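Summer Care for Young Street Trees

Jun 25, 2023

The Kadel Garden Society reminds members and residents that trees planted within the past two years need regular attention through the summer. A young tree has a small root system, and most of its roots are still inside the soil that came with it from the nursery. That soil can dry out even when the lawn next to it looks green.

The society planted 106 trees last November along Landry Avenue and the streets that cross it. Gordon Carrier, who oversees the planting program, has walked the full route and reports that most of the trees leafed out well. He found early signs of drought stress on 22 of them, chiefly the red maples on the south side of the avenue, where the planting strip is narrow and the pavement holds heat late into the evening. Residents whose homes face these trees have received a card with watering instructions.

Watering

Water slowly and deeply. A hose set to a trickle and left at the base of the tree will do more good than a sprinkler, which wets the surface and leaves the root ball dry. Before watering, push a screwdriver into the soil a few inches from the trunk. If it slides in easily and comes out with damp soil on it, wait and check again the next day. Trees in sandy ground, including those near Danetti Park, will usually need water more often than trees in clay.

Early morning is the preferred time. Residents who use slow-release watering bags should lift the bag between fillings and let the bark dry. A bag left in place all season can trap moisture against the trunk and shelter insects.

Mulch

Spread wood chips in a wide, flat ring, no deeper than the length of a finger, and keep them clear of the trunk. Mulch piled against the bark leads to rot and encourages roots to grow upward and circle the stem. Where chips have been heaped by a mowing contractor, please pull them back by hand. Wood chips may be collected free of charge from the Tradus Road yard during regular hours; bring your own containers and a fork.

Pruning and Feeding

Broken or dead twigs may be removed at any time. All other pruning of street trees should be left until the dormant season and arranged through the society. Fertilizer is not advised this summer. It pushes leafy growth at a time when the roots cannot supply it, and several trees on the east end of Landry Avenue were set back by it in a previous year.

Stakes and Ties

Check that ties are snug without cutting into the bark. Stakes on trees planted before last November should now come off. Kamlesh Bhatt will collect removed stakes from the curb on request, and any that are sound will be used again in the fall.

Reports of leaning, damaged or missing trees may be left at the society office. Please give the street address and the number printed on the tree's tag. 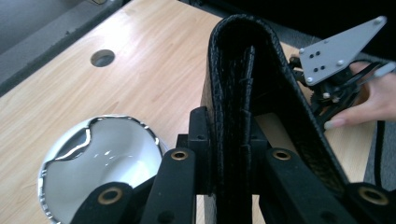
2 min read

Items for the next newsletter, including plant exchange notices and garden visit announcements, should reach the society office in writing before the end of the month.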